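Corner shop wins its two-year argument with a parking bay

16 Mar 2021

The loading bay outside Josard Stores on Olberg Road is to be moved four metres to the left, bringing to a close a dispute which has lasted 549 days and produced more paper than the shop sells.

Residents of the terrace opposite were told of the decision by letter last week. The letter was delivered by a van which, for want of anywhere better, parked across the bay.

The trouble began when the road was resurfaced and the white lines were put back slightly to the right of where they had been. In its new position the bay finished halfway across a dropped kerb, took in a drain cover and stopped short of the shop's side door, where the deliveries go in. Drivers could either park legally and carry everything round the corner, or park sensibly and be given a ticket. Most chose the ticket.

Sneha Dubey, who has run the shop with her brother for 11 years, first wrote to the highways office that autumn. She received a reply thanking her for her interest in cycling.

"I wrote back and said I was not especially interested in cycling," she said. "Then I got a survey about it."

A second letter was passed to the parking team, who said that lines were a matter for highways. Highways said that lines were theirs but bays were not. A site visit was arranged for July and duly took place, although at the wrong end of Olberg Road, where an officer found that there was no loading bay and recommended no further action.

By this point the shop's suppliers had collected 41 penalty notices between them. Havero, the wholesaler which brings most of the tins and all of the drinks, had the greater share and began adding a small charge to each invoice under the heading "kerb". Ms Dubey has kept the invoices in a biscuit tin behind the till and will show them to anyone who buys something first.

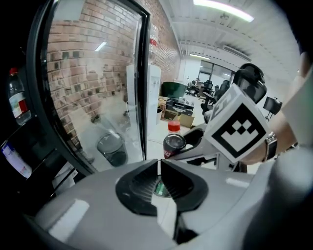

Matters might have rested there but for a petition, which was left on the counter next to the scratch cards and gathered 531 signatures. This is a respectable total for a road with 90 houses on it. The council's petitions office checked the names and accepted all but 2, one of which was a drawing of a dog.

Under the council's own rules anything over 500 names must be talked about at a public meeting, and so it was, for 14 minutes, by video link. Councillors heard that moving the bay would need a traffic order, a notice in the local paper and a period for objections. One councillor asked whether somebody could not simply go out with a tin of paint. He was told that they could not, and there followed a short silence in which several people seemed to be thinking about it.

The objection period brought in a single objection, from the MacLeod Road Residents' Group, which represents a different road. The group feared that moving the bay to the left would bring it nearer to MacLeod Road. It was pointed out that MacLeod Road is to the right. The group has asked for its objection to stand as a matter of principle.

A council spokesman said the authority was pleased to have reached a positive outcome and had listened to local businesses throughout. He added that the original position of the bay had been correct according to the drawings, and that the drawings had been of the road before it was widened.

Work is expected to take a morning. Because the old lines have to be burned off before the new ones go down, the bay will be closed while it is done, along with the pavement in front of the shop and the bus stop, which had not previously been involved. Notices to this effect have gone up on the lamp posts. One of them gives the location as Olberg Close.

As for the 41 penalty notices, the council says that each may be appealed separately, on a form, within 28 days of the date of issue. The most recent was issued in November.

Ms Dubey said she was glad it was over and had no plans to write to the council again, other than about the street light, which has been on day and night since Christmas. She has been told it is a matter for parking.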